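Share 3 | Comments 0

Truvmont set-up guide, section 3: recording the rack task with the wrist camera

Read section 2 first. Calibration has to be done or none of this works.

What you need: the arm with two-finger gripper, wrist camera on, a wire dish rack, plates with printed patterns. Mixed sizes are fine. Plain white ones give the tracker very little to hold on to, see Braltimier notes.

1. Set the rack on the counter, back towards the wall. Push it, see if it slides. If it slides, fix it.

2. Lay the spare plates on the counter, pattern up. Overlapping is OK.

3. Start the recorder. Wait for the light to go steady, then 3 seconds more.

4. Close the gripper on the rim. One finger on the front face, one behind. Lift slowly.

CAUTION: do not squeeze past the soft stop. Ceramic chips at the rim first and you wont see it in the footage.

5. Turn the plate upright before going near the rack, not over it.

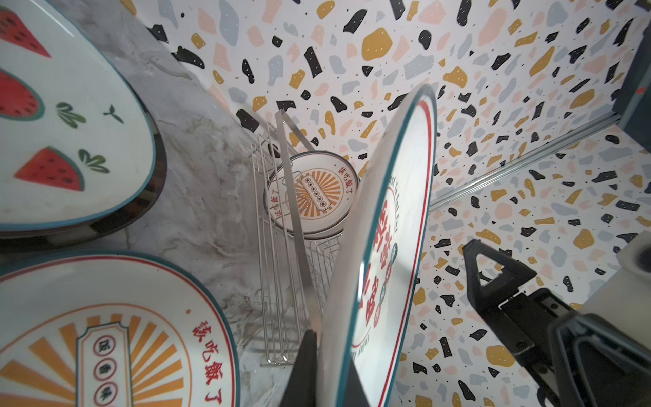
6. Lower into a free slot. Open the fingers only when the rim is touching the bottom rods. Back straight out, no twist.

7. Stop the recorder. Mark the run good, bad or unsure. Unsure is a real label, please use it.

Note: 30 runs per session, then re-check the camera mount. The screws work loose. Lagos team lost a whole afternoon of runs to this in November.

Note on the method: Prornomance learns from the wrist view only, no overhead camera. So keep hands and sleeves out of it. Our last training set was 965 runs, 600 of them marked good. Bad runs stay in, they train the slip detector. Don't delete them!!

Results so far: upright placing is better than flat stacking. Slots next to an already filled slot still the weak spot, the plates knock. More runs wanted there if you have time.

CAUTION: stop button within reach the whole time. Not on the shelf behind you.

If the gripper drops a plate: stop, power off, sweep up, wipe the finger pads, then go back to step 3. Log it as bad even if the plate survivied.

Next: section 4, uploading runs

Truvmont guide | Contact | Copyright Prornomance project | Back to top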